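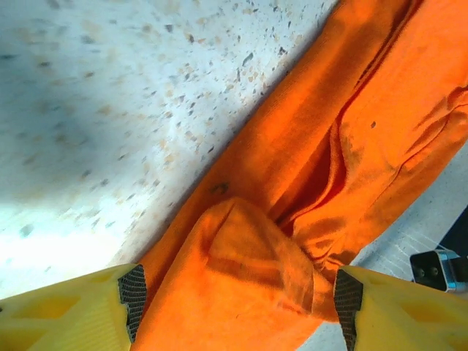
A reader of the earlier version of this entry wrote in to say that finger shape hardly matters on cloth, it's all pad and controller, and the article should be cut down to those two. Partly taken on board, see Criticism. The rest stays for now.

Grurau cloth trials

The Grurau cloth trials are a set of bench comparisons of two-finger grippers on soft, flat goods. Mainly towels and knitwear. Named after the finger set used as baseline, the Grurau, a molded yellow finger with recesses cut into the body. First run in June, repeated with changes over the following months. Results get quoted a fair bit in hobby and small-lab circles, usually without the conditions attached.

Background

Most gripper tests use blocks, cups, pegs. Rigid things. Cloth was left out of the early Remum bench protocol because nobody could agree what a successful pick was. One corner off the table? Whole piece in the air? The trials settled on a plain rule: cloth clear of the counter, held for 18 seconds, no second grab. Crude but it can be scored from video.

Setup

Two arms facing the same work surface, only one moving at a time in the standard test. Wrist camera on each arm, looking down past the fingertips so that both tips stay in view. Surface is a hard speckled countertop. Chosen because it was there, later kept on purpose: the flecks give a camera something to focus on, and a plain white top had been causing trouble with autofocus. Glare is still a problem, see below.

Cloth is dropped from a fixed height and not smoothed out. Bright solid colors preferred. Bright cloth is easy to segment, but a vivid orange next to yellow fingers is a known headache, as simple color thresholds will merge the two. Later runs include this pairing deliberately as the hard case.

Fingers and pads

Compared so far:

Grurau, bare. Inner face as molded, no add-on.
Grurau with Dokis pads. Black textured pads on the inner faces, fine raised bumps.
Grurau with fine ridges running across the inner face.
Flat aluminum jaws. Dropped early, kept sliding off single layers.

The recesses in the finger body are there to let it flex a little. Whether the flex helps on cloth is disputed. On a thick bunch it seems to, the finger wraps slightly. On a single layer no clear diffrence either way.

Controllers

Two modes on the Kartha controller. Position mode closes to a set gap and stops. Current mode closes until the motor load passes a limit. Position mode is faster and fine when the fold thickness is known, which on a dropped towel it isn't. Current mode is slower and copes better with odd folds. Limit set too low and the cloth creeps out. Too high and the motor gets warm over a long session, and the tips start to splay.

A full comparison is 50 picks per finger and mode. The pooled log stood at 1,952 picks when the last tables were put out on Mon 5 December.

Findings

Fold choice beats hardware. Picks aimed at a raised fold or a bunched lump did well with nearly every finger. Picks aimed at flat cloth did badly with all of them, padded ones included. 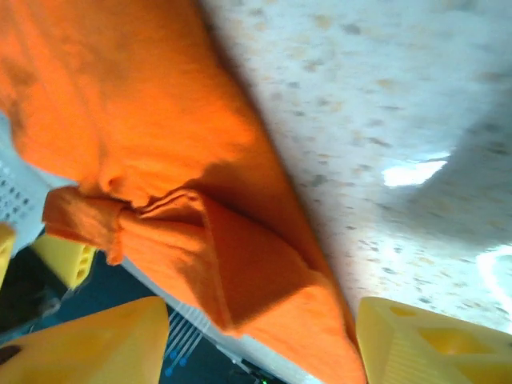

Hems are the exception among thin targets. A rolled or stitched edge gives the fingers a bit of stiffness to close on, and hem picks scored close to lump picks in current mode. Corners were less reliable than hems. They tend to curl away on approach, and the camera loses them behind the nearer finger.

Pads helped most on smooth weaves. On fuzzy knits the gap between padded and ridged fingers was small enough that the tables list them as tied. Pads do pick up lint and need wiping, and a linty pad drops back to roughly bare-finger level.

Camera notes

Short focal distance wins. The wide lens saw more counter but blurred at the tips, right where detail is needed. Motion blur during approach is common; slowing the last part of the descent fixed most of it. Glossy counter plus overhead lamp gives washed-out patches, and in a few runs the software took the edge of a white patch for the edge of the cloth. A diffuser over the lamp was added in the third series.

Criticism

Only 3 cloths in the first series, all similar weight. No heavy terry, no silk. Scoring by eye from video, one scorer per run. The drop is called random but the same hands do it each time. And the point raised above: pads and mode were sometimes changed together, so their seperate effects can't be pulled out of the June data. Later series change one thing at a time.

Related work

The Remum folding test uses the same counter and fingers but scores the finished fold instead of the lift. Two-arm handover is covered there as well. Numbers from the two tests should not be put in one table.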